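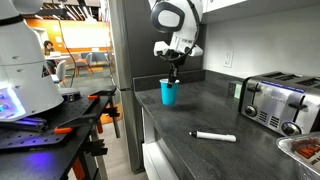 Trikmont opened its test kitchen to visitors in May 2020, and Widad Nimri, who leads the manipulation group, spent most of the visit answering questions beside the counter. The task on show was picking up a plastic cup.

"People ask why we start with a cup," Nimri said. "It is light, it deforms, and it slides when you touch it off center. A heavy mug is easier."

The arm can grasp a cup in two ways. It can close on the outside wall, or it can lower its fingers through the opening and hold the rim or the inner surface. Nimri's group has logged 673 attempts since January, divided between the two. The inside approach needs less clearance around the object, but it depends on a good estimate of where the rim is. An error of 3 millimeters is usually acceptable. "Past that, a finger lands on the rim and the cup goes over," she said.

The control software, called Wanex, was written with Dexter Lindqvist of Drematberg. He described the descent as the slowest part of the cycle. Speed is held to 25 millimeters per second once the fingertips are near the rim, and the arm stops if the measured force passes a set limit.

"The limit is still tuned by hand," Lindqvist said. "We have 2 settings, one for thin plastic and one for everything else. I would like to get rid of both."

Asked about reflective surfaces, he said polished steel remains a problem for depth sensing — the readings drop out in patches — and that the planner treats missing data as occupied space. The arm therefore keeps farther from appliances than it has to.

Nimri does not expect the kitchen work to leave the lab soon. The next task on her list is setting a cup down on an uneven surface, which the group has tried only in simulation.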